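Visite portes ouvertes chez Saliba, opérateur fibre à Stavwood : compte rendu

Publié le 4/10/25 dans Réseau domestique

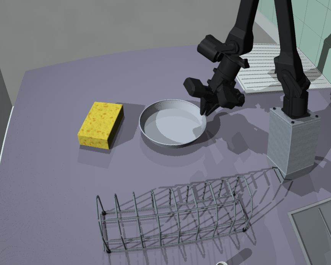
Pourquoi j'y suis allé

Mon contrat actuel arrive à échéance au printemps et je dois choisir entre rester en VDSL chez mon fournisseur ou passer à la fibre de Saliba, qui vient d'ouvrir les commandes dans ma rue. L'opérateur organisait une journée portes ouvertes dans son local technique de Stavwood, sur inscription. J'avais une liste de questions sur l'utilisation de mon propre routeur, auxquelles le support par courriel n'avait répondu qu'en partie.

Le site est dans la zone artisanale, derrière un marchand de carrelage. Le fléchage s'arrête au rond-point, il faut ensuite prendre la deuxième à droite. Le parking est petit, je me suis garé dans la rue. À l'accueil, on signe un registre, on reçoit un badge et on laisse les sacs dans un casier. Les photos sont interdites dans la salle des équipements.

Le déroulement

Nous étions 13 dans mon groupe, principalement des particuliers, plus quelques personnes venues pour de petites entreprises. La visite était conduite par Sigrún Ravn, responsable du réseau d'accès. Elle a commencé par une présentation dans la salle de réunion, avec un plan du déploiement. Le quartier de Dimthorpe est raccordable depuis l'été. Givusska est prévu pour mai, sous réserve des autorisations de voirie.

La présentation a duré presque aussi longtemps que la visite elle-même. Les diapositives sur l'histoire de la société auraient pu être plus courtes. Celles sur l'architecture étaient utiles. Le réseau est en XGS-PON pour tous les nouveaux abonnés, et les anciens raccordements en GPON seront migrés petit à petit, par arbre, avec remplacement du boîtier optique chez le client.

La salle des équipements

On entre par groupes réduits à cause du bruit et de la largeur des allées. D'un côté, les répartiteurs optiques, où arrivent les câbles de la rue. De l'autre, les OLT et les routeurs d'agrégation. Sigrún Ravn a ouvert une baie et montré le trajet d'une ligne depuis la tête de câble jusqu'à la carte PON. Le repérage des jarretières est fait par étiquettes imprimées, avec un numéro qui renvoie à la base de données interne.

L'alimentation est doublée, avec des batteries dans la pièce voisine et un groupe électrogène dans la cour. J'ai demandé l'autonomie sur batteries seules. Réponse : près de 2 heures à la charge actuelle. Le groupe est essayé à vide chaque mois et en charge une fois par an. En revanche, le boîtier chez l'abonné n'est pas secouru, il faut prévoir son propre onduleur si on veut garder Internet pendant une coupure.

La collecte part du bâtiment par 2 chemins distincts, l'un vers le nord par la route, l'autre le long de la voie ferrée. Un participant a voulu savoir ce qui s'était passé lors de la panne du printemps dernier. La coupure de fibre n'était pas en cause : une mise à jour logicielle sur un routeur d'agrégation avait mal tourné et le retour arrière avait pris une bonne partie de la matinée. Depuis, les mises à jour se font de nuit, un équipement à la fois.

Utiliser son propre routeur

C'était la partie qui m'intéressait. Voici ce que j'ai noté, pour ceux qui sont dans le même cas.

Le boîtier optique de Saliba est obligatoire, mais il fonctionne en simple pont. Le routeur fourni est facultatif et on peut le refuser à la commande. Il y a une case à décocher, assez bas dans le formulaire.

La connexion se fait en DHCP, sans PPPoE. Le trafic Internet passe dans le VLAN 10, étiqueté. Il faut donc créer une sous-interface sur le port WAN avant de demander une adresse. Aucun identifiant, aucun mot de passe, et pas de clonage d'adresse MAC. Si on change de routeur, il faut attendre l'expiration du bail ou redémarrer le boîtier optique.

En IPv6, Saliba délègue un préfixe /56 par DHCPv6. Le préfixe est stable tant que l'on garde le même identifiant DUID. Pour IPv4, l'adresse est partagée par défaut (CGNAT). Une adresse publique fixe s'obtient sur demande, en option payante pour les particuliers et incluse dans l'offre professionnelle. Je la prendrai, j'ai un VPN à la maison et je ne veux pas le faire passer par un relais.

La téléphonie est dans un VLAN séparé et les paramètres SIP ne sont pas communiqués. Celui qui tient à sa ligne fixe doit brancher le téléphone sur le boîtier optique, qui a une prise prévue pour cela. J'ai insisté un peu, la réponse est restée la même.

Le support ne dépanne pas les routeurs tiers. En cas de panne, il vérifie le signal optique et l'état du boîtier, puis demande un essai avec un ordinateur branché directement. Cela me paraît normal, à condition de penser à configurer le VLAN sur l'ordinateur avant l'essai.

L'atelier de soudure

La visite se terminait dans un petit atelier où un technicien montrait le raccordement d'une fibre : dénudage, nettoyage à l'alcool, clivage, puis soudeuse. On pouvait essayer. Mon premier clivage était mauvais et l'appareil l'a refusé. Le second est passé. Le technicien a ensuite plié la fibre autour d'un crayon pour montrer la perte sur le mesureur, ce qui m'a décidé à revoir le passage que j'avais prévu derrière le meuble du salon.

Pour l'installation chez l'abonné, la prise optique est posée à l'endroit de son choix si une gaine libre y mène. Sinon, le technicien passe en apparent le long des plinthes. Il ne perce pas les murs porteurs. Mieux vaut passer un tire-fil avant le rendez-vous.

Renseignements pratiques

La visite est gratuite et le café aussi. Comptez la demi-journée avec le trajet si vous venez de Dimthorpe par le bus, l'arrêt le plus proche étant de l'autre côté du rond-point. La salle des équipements est bruyante et climatisée, prenez un pull. L'accès se fait de plain-pied sauf pour l'atelier, qui est à l'étage sans ascenseur.

Une autre journée est annoncée après l'ouverture de Givusska, les inscriptions se feront par le formulaire du site. De mon côté, j'ai passé commande le soir même, sans routeur et avec l'adresse fixe. Il me reste à remplacer le commutateur du garage, qui ne gère pas les VLAN.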